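Teach station walkdown, gear assembly cell, with comments
Brundthorpe workshop, July 17, 2022
Walked by: Precious Tshabalala
Read and countersigned by: Kirstin MacLeish
Job on the table: gear set onto base plate, taught by remote control (leader arms driving the table arms)
Marks: OK, FIX, WATCH

Section A. Before power

A1. E-stop at the operator's seat pressed, released, pressed again. OK
Nice crisp click on the new one! Fiorella, thank you for swapping it.

A2. E-stop on the far side reachable without leaning over the table. OK

A3. Arm clamps tight. OK
One clamp took a quarter turn. All the rest were where we left them.

A4. Table covering flat, nothing under it. OK
Wrinkles are fine. A fold tall enough to tip a gear is a FIX.

A5. Finger pads and fingers seated, screws snug. OK
Please don't overtighten the printed ones. We've got two spares left and Virside is slow with filament.

A6. Floor under and beside the table. WATCH
See comment.
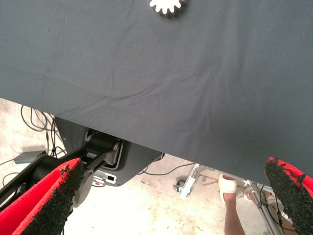 Floor comment. Cable routing is the one item I'd love to see us finish before the next operator joins, and we're so close. The overhead run is done and it is great, no more lifting your feet on the way to the parts shelf. Under the table it's another story: black cables still loop down onto the concrete, with one thin one stretched across the open floor, and someone stands right there with their feet next to the metal frame. Tie up the loops, cover the crossing with the low rubber strip, recheck. Benedetta has the strip. Also, I want closed, hard-toed shoes written into the sign-in sheet for anybody inside the tape, operators included. A steel gear is a small thing until it rolls off at toe height.

Section B. Power on, arms holding position

B1. Arms come up without a jump. OK

B2. Leader and follower match before the clutch is released. OK
I still say out loud "matched" and wait for the answer. Keep doing this, it works so well with two people.

B3. Speed limit set to the teaching value. OK
It was still on the playback value from Friday. Caught at this step, corrected, restarted, and that's why I marked it OK and wrote it here.

B4. Camera pictures live on the operator's screen. OK

B5. Hands-on mode (moving the arm by the wrist) disabled while remote control is active. OK
Tried it on both sides. Stiff as a post.

B6. Force limit trips when the gripper is pushed against the foam block. OK

Section C. During a demonstration

C1. Nobody reaches in while the clutch is engaged. OK
Elínborg was operating and I was spotting. She dropped a gear, let go of the clutch, called "open," and only then did I put it back. Beautiful. That is the whole procedure in four seconds.

C2. Loose parts kept in the middle of the table. OK

C3. Arms keep clear of each other. OK
The handoff from left to right is the tightest moment. Elínborg slows down for it and the recordings are better for it, too. A slow clean demonstration beats a fast one with a wobble in it every time.

C4. Wrist camera cables have slack through the full turn. WATCH
See the comment under the next one. 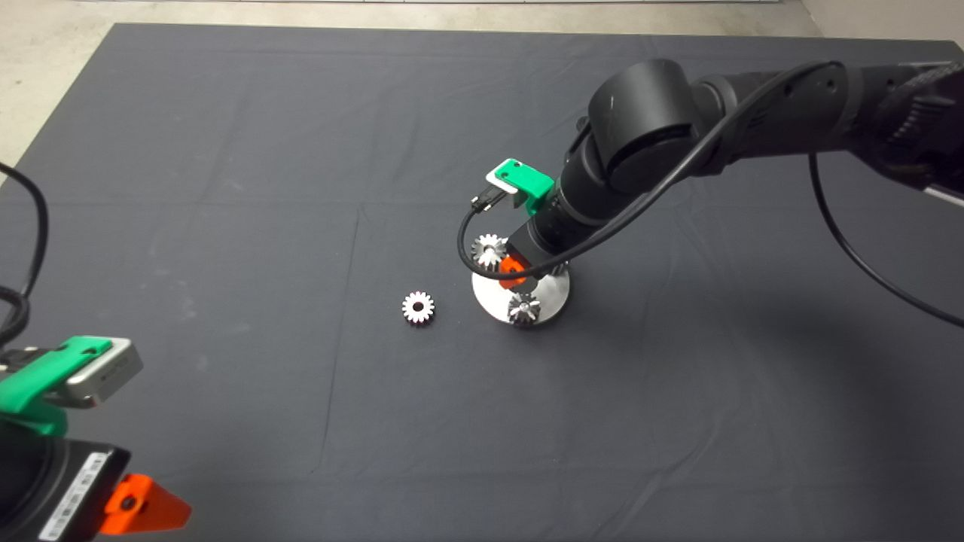

C4, right arm working at the base plate, wrist camera cable looping past the gear.

The loop has to be long enough for the wrist to turn over, so I don't want it pulled tight. I do want it guided. A second clip farther up the arm would keep it away from the gear teeth. Kirstin has a clip design from the Farkas job that might fit with a little sanding. Until it's on, the spotter watches the cable and calls a stop if it touches a part.

C5. Failed attempts marked as failed before the next one starts. OK
Count at the end of the session was 57 saved, 20 marked failed. Keep the failed ones! They're useful, as long as they're labeled.

C6. Operator break taken. OK
Shoulders get tired before you notice.

Section D. Shutdown

D1. Arms parked, then power off, in that order. OK
D2. Gears back in the tray. OK
D3. Recordings copied to the Pronberg drive. OK
Session folder is 2972.
D4. Grippers wiped. OK

Open items
A6, cable loops and floor strip: Benedetta
A6, shoe line on sign-in sheet: Precious
C4, second clip on right arm: Kirstin

Kirstin's note: Agree with all. Clip first, please. I'd also add the left arm to C4, same kind of cable and the same turn. Really good session to read through, the C1 comment is going in the new operator packet.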